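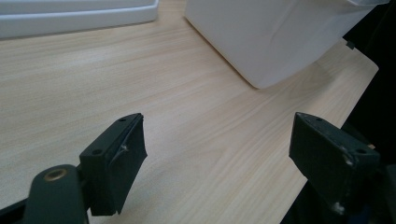
Gwion Eynon

So I finally sent my grandfather's watch off to be serviced, after leaving it in a sock drawer for the better part of 4 years. It's a hand-wound Mumholm, steel case, cream dial gone the colour of weak tea, and if you've never heard of Mumholm you're in good company. I've only ever come across 2 others for sale and one of those had somebody else's dial in it.

The first place I tried was Giltell, in the city. Lovely shop, very nice carpet. The bloke behind the counter turned it over a couple of times and told me they don't take in anything without a parts account behind it, then asked if I'd thought about a new one. I had not! I looked up another repairer on the train home and their website was just a 404 page, which I took as a hint.

It was Debashish Wijesinghe at work who put me on to Jayawardena, a tiny upstairs repairer next to a key cutter. I went in on the Saturday and he had the back off before I'd finished explaining. Dried oil, a tired mainspring and a crown that had been replaced with the wrong one at some point (I'd always thought it looked a bit big). He reckoned he could do the lot for $310, and did I want the case polished? I said no. There's a gouge near the lugs from when Grandad dropped it off a ladder, and I'd miss it.

It came back in August, after almost 55 days, and I've worn it nearly every day since. It gains a little overnight if I leave it crown up, and less if it's lying flat, so now I'm one of those people who fusses over which way their watch sleeps. My wife thinks this is hilarious.

The strap is the part I'm still dithering over. The old one had gone stiff and cracked right at the buckle hole, so I put it on a Flomeck canvas one in navy, mainly for the price. It's comfy enough and dries quickly after the dishes, but it's a touch thick for such a skinny watch and the whole thing sits up off my wrist. I've got my eye on a plain tan leather one, if I can find the right width. The lugs are an odd size, of course, so most of the nice ones don't fit.

If anyone has the old Mumholm catalogue with the hand-wound models in it, please leave me a comment. I'd love to know what colour that dial was when it left the factory.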